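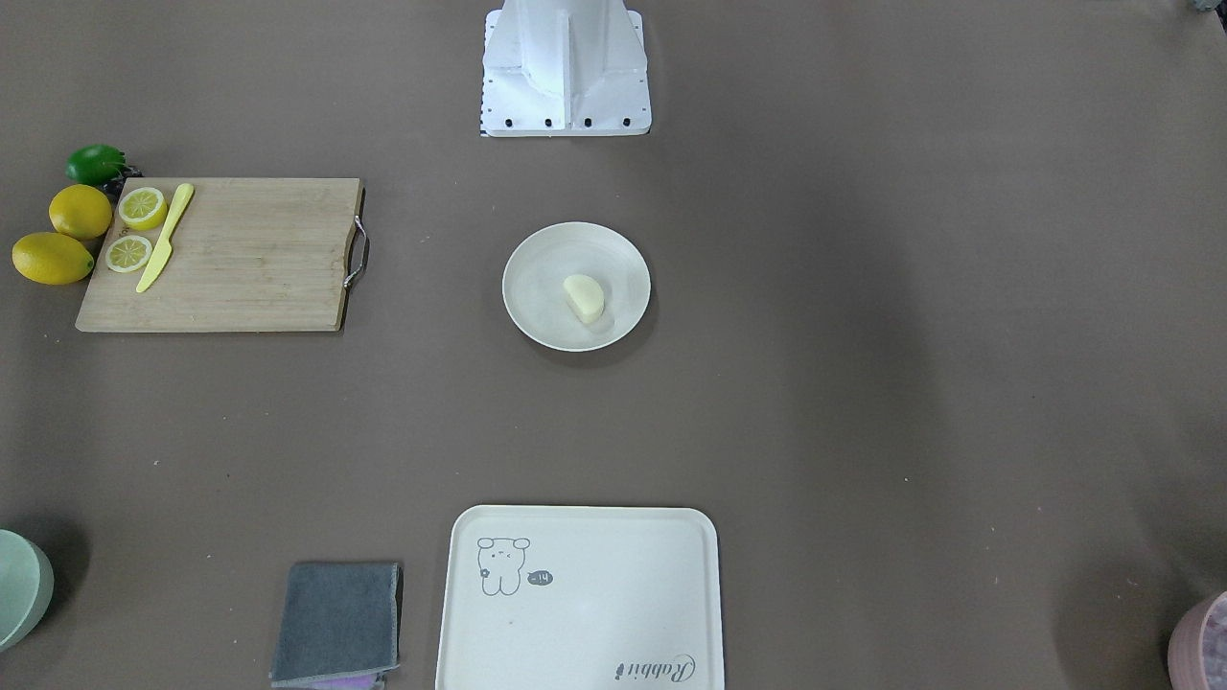
I have been learning to bake bread for long enough now that people have stopped asking how it's going. They used to ask. Then I brought a rye loaf to a birthday in June and it sat on the table all evening beside a knife that had given up.

The starter is called Brultano, after a misprint on a bag of flour. It lives on the shelf over the boiler and eats better than I do. I feed it in the morning before I feed myself, and if I go away it needs more arranging than the post. My sister had it for a fortnight and handed it back in a different jar, with a look, and I haven't felt able to ask.

The trouble with bread is that everybody who can make it says it is easy. "Four ingredients!" they say. A swimming pool has only the one, and I can't build that either. The book I started with says to knead until the dough "feels ready", a remark that would get you sacked from any other trade. The second book says not to knead at all and to fold it every half hour, so you spend a Saturday popping in and out of the kitchen like the figure in a weather house.

I finally cracked and took a class. Solange Masson teaches it in her own kitchen, up three flights of stairs, and she doesn't hold with recipes, scales, or me. She put her hand on my dough for about as long as you'd touch a hot iron and said, "You are frightened of it." I said I was only being careful. She said the dough couldn't tell the difference, and gave me another lump.

What I learned, for anyone who wants it without the stairs: more water than you think you can handle. Wet your hands and leave the flour alone, because every extra handful goes straight into making a doorstop. Let it rise somewhere dull and steady. Mine had been going next to the radiator, where it shot up like a teenager and then lay down like one. And leave the loaf alone once it's out of the oven. I used to cut straight into it, burn my fingers and complain that the middle was gummy. It wants an hour at least. I go and sit in the garden, where I can't smell it.

The current loaf is all right. It has a proper crust, and a hole in the middle large enough to lose the butter in, which Solange says is my shaping and I say is character. I took the other half next door to Mr Clelach, who once told me he'd eaten worse in the navy. He said this one was nice toasted. I've been living on that remark ever since.

Next is brioche. I've read the recipe through and there is a quantity of butter in it that I assumed was another misprint. I checked in the second book and it's the same there, so I've bought the butter, and put it at the back of the fridge where I don't have to look at it yet.

Last updated: 23 Mar 2026

Contact | © All words and crumbs my own | Back to top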